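From: Hoi-yan Ko
To: nonum-users list
Subject: Re: [nonum-users] gripper closes late, then closes hard (sim)

Sorry for the slow reply, was stuck in the Shek demo until lunch. Quick answers inline, then what I've found since, which is worse than what I wrote in November.

> We're seeing the fingers hang open after the close command and then
> snap shut with far more force than we asked for. Mostly on tall thin
> things. Small blocks are fine. Is this the same fault you posted about
> in November? And is it safe to carry on with the same controller on the
> real arm? Our lot want to move over before the end of the month and
> I'd like something in writing before I say yes.

Same fault, yes. Please don't move over yet. That's your something in writing.

> We have the default force cap on, so I assumed the worst it could do
> is squash a cup.

The cap isn't being applied. More below.

OK so. Kitchen bench scene, the arm on its pedestal, a mix of stuff on the worktop, plus the Egyptian case model which is tall and curved and a pain to hold. 100 grasp attempts overnight, logging every command and every joint reading. I went through the log by hand this morning as I no longer trust my own plotting script (it drops the last line of every file, known, not fixed, sorry).

What happens on a bad one:

close command goes out
the fingers don't move, no error
the controller decides it's lost the first command and sends another
still nothing
then both get acted on together and the force target gets added up instead of replaced

So you ask for a gentle hold and get double. If it retries more than once you get more than double. The highest I have in the log is 90 newtons on a grasp where the cap was meant to be well under half that. On the real hardware I don't know what you'd see, maybe the arm's own limits would catch it, maybe not. I don't want to find out with somebody's hand in there.

Why tall thin things – I think it's the contact check. Before it closes, the Milteo plugin works out where the pads will land, and with a long curved shape it takes ages about it. While it's thinking, the queue is blocked and nothing else gets through. Including stop. This is the bit I really want people to read. I pressed stop during a hang and the stop sat in the queue BEHIND the two closes. It was obeyed in the end, after the squeeze. So the soft stop in the panel is no good as a safety stop with this version. Use the hardware one and have a person next to it, finger on it, not across the room with a coffee.

Version numbers as people always ask: Milteo plugin build 233, Nonum controller whatever was current at the start of November. I went back one build on the plugin and the hang is still there but the force doesn't stack. So there are 2 faults, the slow check (old) and the adding up (new). The new one is the dangerous one.

Things I tried which made no difference:

lower arm speed
heavier object, lighter object
turning off shadows etc to give the machine less to do
different starting pose for the wrist
reinstalling everything, wasted an evening on that

Things that did:

going back a build (see above)
retry count set to zero. Then if it hangs, it hangs, and closes once at the right force when it wakes up. Stop is still late though!! So only half a fix.
swapping the case for a plain box of the same height – no hangs at all, so it's the shape and not the size

If you must run something this week, retry at zero and stay in sim.

I've sent the logs to Fimeo as they look after the plugin now. They've said they can see the stacking in the code and it's a missing reset, one line probaly. Nothing yet on the stop queue. In my view stop shouldn't be in a queue with anything else and I've said so, a bit more rudely than that.

One more ask. If anyone has had a hang on a real arm, even one that ended fine, please post it with the build number and what the object was. Doesn't need to be tidy. Two of you have told me off list that you've "seen something like it" and that's no use to me without the log.

Views from the bench setup are below. The full log is too big for the list, mail me and I'll send it over.
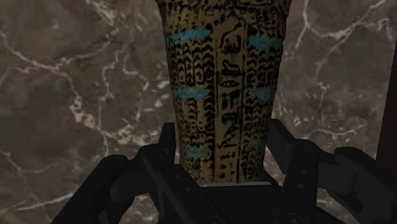
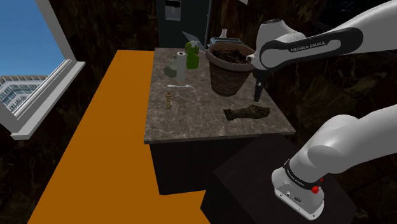 Bench scene in sim. First: the case model and the gripper fingers. Second: the arm over the worktop, nothing in the gripper.

Will post again when there's a build to test. Also whoever keeps changing the subject line on this thread, pls stop, I can't find anything.

Hoi-yan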